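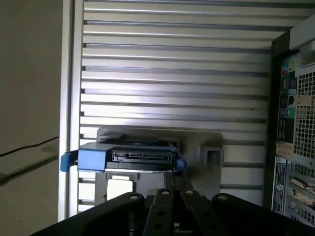

Nollance 内部的项目数据归档规则从二月起改为第二版，主要变化有两处：校验从“按卷”改为“按对象”，保留期限的起算点从“文件最后修改”改为“项目关闭”。第一版规则写成时，绝大多数项目数据还放在工程师桌边的塔式机箱里，归档基本等同于取盘、贴标签、入柜。侧板一开，灰色塑料支架里卡着一只蓝色硬盘托架，托架外面看不出盘里存的是原始测量数据、中间结果，还是某个项目的第三份副本。第一版把硬盘当作归档单位，这一点造成了后来的大部分问题，第二版把归档单位改成了对象，物理介质只作为对象的存放位置登记。

以下内容由数据管理组整理，供各项目的数据联络人参考。规则全文在内网的归档页，本文只说明与第一版不同的部分，以及盘点阶段已经遇到的情况。

## 一、盘点结果

盘点范围是 Atallah 楼内所有登记过的脱机硬盘，加上仍装在工作站里、但所属项目已经关闭的硬盘，合计 268 块。服务器机房的阵列不在范围内，阵列上的数据由 Kastura 统一备份，有单独的报告。

268 块硬盘中，有 172 块可以完整读出，且盘上目录与登记表一致。另有一批能够读出，但目录与登记表不符，典型情形如下：

- 登记表写的是甲项目，盘上同时存有甲、乙两个项目的目录，乙项目没有任何登记记录；
- 登记表写“原始数据”，盘上只有处理后的导出文件；
- 同一个登记号对应两块盘，内容部分重叠，无法仅凭文件时间判断哪一块较新；
- 盘上文件系统为加密卷，密钥登记栏为空。

最后一种情形处理起来最慢。密钥登记栏为空不代表密钥已丢失，部分密钥保存在项目自己的交接文档中，需要联络人逐份查找。请各联络人收到查询单后先查交接文档，再查个人密码库，最后才回复“未找到”。回复“未找到”的加密卷会进入待销毁队列，进入队列后仍可撤回，但需要部门主管签字。

读取失败的硬盘单独装箱，目前不做开盘恢复。是否恢复由项目负责人书面提出，费用计入项目所在部门。数据管理组不对恢复的必要性作判断，只核对该数据是否存在其他副本。若 Kastura 的历史备份中能找到同名目录，且抽样校验通过，一般建议不再恢复。

## 二、对象的定义

第二版中，“对象”指一组必须一起保留、一起删除、一起校验的文件。一个项目通常拆成三到六个对象。拆分由项目的数据联络人决定，数据管理组只检查以下条件：

1. 同一对象内的文件保留期限相同；
2. 同一对象内的文件访问级别相同；
3. 对象不跨项目；
4. 对象附有一份说明文件，能让没有参与过该项目的同事看懂目录结构。

第四条在试运行中退回次数最多。常见的说明文件只有一行路径，或者把目录名原样抄了一遍。合格的说明文件至少应写明：每个顶层目录的内容、文件名中各字段的含义、数据由什么程序生成、读取时需要什么程序及版本、已知的缺失或异常。已知的异常应当如实写入，例如某几天的记录时钟偏移，或某一路通道的单位与其他通道不同。这类信息不影响归档通过，缺少它们则会影响日后使用。

关于拆分的粒度，Zaid Khasawneh 在试运行期间整理过一份对照，结论是对象过大时校验耗时长，单个文件损坏会把整个对象标记为异常；对象过小时登记条目过多，联络人难以维护。试运行的 55 个对象里，拆得最合适的几个都是按“数据来源”划分的：一台仪器或一次外场采集对应一个对象，处理结果另成一个对象。按月份划分的做法看上去整齐，但一旦某次处理跨了月份，说明文件就要互相引用，不推荐。

对象一经登记即为只读。需要补充或更正时，新建一个版本，旧版本按原期限保留。不接受“替换”操作，包括仅修改说明文件的情况。说明文件中的错字也走新版本，系统会自动识别未变化的数据文件，不会重复占用空间。

## 三、封装与校验

封装工具统一为 Flostach。该工具由内部维护，读入一个目录，输出一个封装文件和一份清单。清单为纯文本，逐行列出相对路径、字节数和校验值。选择纯文本的考虑是，即使将来 Flostach 停止维护，清单仍可用任何文本编辑器打开，校验值也可用通用工具重新计算。

操作顺序如下：

1. 在源目录上生成清单；
2. 封装；
3. 将封装文件复制到归档存储；
4. 在归档存储一侧解出清单，逐项重新计算校验值；
5. 与第一步的清单比对，全部一致后登记。

第一步与第二步不可对调。试运行期间有人先封装、后从封装文件中生成清单，比对当然一致，但这种一致只说明封装文件与自身一致，源目录在读取时发生的错误不会被发现。Flostach 的新版本已在封装前强制检查清单是否存在，旧版本没有这项检查，请更新后再使用。

几点与文件名有关的限制：

- 路径总长度超出归档存储上限的文件会被拒绝，工具给出列表，不自动截短；
- 仅大小写不同的两个文件名视为冲突；
- 文件名中的中文按统一编码保存，早年从其他系统拷入的乱码文件名需先更正，更正前后的对应关系写入说明文件；
- 符号链接不跟随，只记录链接本身。需要保留链接目标内容的，先在源目录中展开。

校验周期分两级。归档存储上的对象每季度抽检一次，每年全量检查一次。脱机副本每年上架读取一次，读取时做全量校验。第一版规则只要求脱机硬盘“每年通电”，没有规定通电后做什么，登记表里因此有大量“已通电，正常”的记录，这些记录对判断数据完整性没有帮助，本次盘点未予采信。

抽检发现不一致时，系统先从另一副本读取同一对象，两份副本都不一致才升级为事故。单副本不一致按日常维护处理，修复后在登记条目中追加一行，写明发现时间、受影响的文件和修复来源。登记条目中的历史行不得删除。

## 四、保留期限的起算

第一版以文件最后修改时间起算。这个时间极易被改动：整盘复制、解压、某些同步工具都会刷新它。盘点中见到过项目早已关闭、文件时间却全部落在同一个下午的目录，按第一版计算，这批数据的保留期限会凭空延长。反过来，有些仪器输出的文件时间取自仪器内部时钟，时钟从未校准，按第一版计算则早已到期。

第二版以项目关闭为起算点，项目关闭以财务系统中的状态为准。尚未关闭的项目不计期限，其数据可以提前归档，期限栏填“待关闭”。项目重新打开时，已经归档的对象期限暂停，再次关闭后重新起算。

合同中另有约定的，以合同为准。联络人需要在登记时填写合同条款编号，不能只写“见合同”。Rima Geagea 负责合同条款的核对，她的组目前每周四集中处理一次，周四中午之前提交的条款当天可以得到答复，之后提交的顺延到下一周。核对未完成的对象可以先封装、先校验，登记状态显示为“期限未定”，在此状态下不会被任何到期流程处理。

到期不等于自动删除。到期前系统向联络人和项目负责人各发一份通知，内容包括对象名称、大小、存放位置和最近一次校验结果。两人均确认后进入删除队列。任意一人要求延长，都需填写延长理由和新的到期时间，理由栏不接受空值，也不接受“可能有用”这类表述。可以接受的理由包括：后续项目引用、客户书面要求、论文或专利流程未结束、审计进行中。

## 五、存放位置

每个对象至少两份副本，其中一份在归档存储，另一份在 Atallah 楼以外。第二份副本可以是脱机介质，也可以是 Kastura 管理的异地存储，由对象的访问级别决定。受限级对象只能使用脱机介质，且必须加密，密钥登记与介质登记分开保存。

工作站内的硬盘不再作为任何对象的正式副本。这一条影响面较大，目前仍有大约 110 块已关闭项目的硬盘装在工作站里，部分机器还在日常使用。处理办法是先由联络人确认盘上有无未归档数据，有则走封装流程，校验通过后该盘转为普通盘或送销毁；无则直接转普通盘。确认工作由联络人完成，IT 支持组只负责拆装，不对盘内数据作判断，请不要在工单里要求支持组“看一下里面有什么”。

工单应写明以下信息：

| 字段 | 说明 |
|---|---|
| 机器编号 | 以资产标签为准，不用主机名 |
| 盘位 | 从上往下计数；不确定时填硬盘序列号 |
| 序列号 | 必填，从系统中读取 |
| 处理方式 | 转普通盘、转脱机副本、送销毁，三选一 |
| 对象编号 | 已归档的必填；无数据的填“无” |
| 联络人 | 填写姓名，不填部门邮箱 |

序列号必填是出于一次误操作。有一台双盘机器，工单只写了“数据盘”，而该机器在系统中的盘序与物理盘位相反。所幸拆下的盘当时还没有送出，数据未受影响。此后凡缺少序列号的工单一律退回。

转为脱机副本的硬盘不连同托架入柜。不同型号机箱的托架互不通用，存放时占用空间，标签贴在托架上也容易与盘体分离。托架随机箱保留，标签贴在盘体上，避开透气孔和原厂序列号。防静电袋外再贴一张相同标签。

## 六、访问与取回

归档对象的取回分为两种。清单和说明文件随时可查，不需要申请，受限级除外。数据本体的取回需要在归档页提交申请，写明用途和需要的文件范围。Flostach 支持按清单行取出单个文件，请尽量给出具体路径，整对象取回会占用较长的传输时间，排队也更靠后。

取回的数据放在临时区，临时区定期清理，不作备份。对取回数据做了处理并需要保留结果的，结果归入新项目的对象，并在说明文件中引用原对象编号和版本。引用时必须带版本号，只写对象编号的引用会在登记检查时退回。

从脱机介质取回需要人工上架，通常在申请后的两个工作日内完成。上架时会顺带执行一次全量校验，结果计入当年的检查记录。

## 七、过渡安排

第一版登记表停止新增，但不删除，作为只读附件保存。旧登记号与新对象编号的对应表由数据管理组维护，联络人发现错误请直接提交更正，不要自行在本地保存另一份对应表。

盘点中可完整读出且目录相符的硬盘先行处理，按项目关闭时间由早到晚排列。目录不符的硬盘排在其后，由数据管理组与联络人逐块核对。加密卷不参与排序，密钥确认后随时插入队列。

已经离职的联络人名下的项目，由项目所在部门另行指定联络人。部门未指定的，数据管理组仍会完成封装和校验，登记状态为“无联络人”，该状态下的对象不允许取回，也不会到期。

尚未解决的问题有两个。一是虚拟机镜像如何归档：镜像本身可以封装，但镜像能否在将来的平台上启动，清单校验无法覆盖，目前的做法是要求同时导出镜像内的数据目录。二是依赖外部许可证的专有格式，说明文件可以写明所需软件，却不能保证届时还能取得许可。Zaid Khasawneh 正在收集各组使用的专有格式清单，有此类数据的联络人请把格式名称、生成程序和是否存在开放格式的导出方式发给他。导出会损失信息的，请注明损失的是哪些字段。

Flostach 更新包和说明文件模板已放在归档页的“工具”一栏，模板中标有星号的栏目为必填。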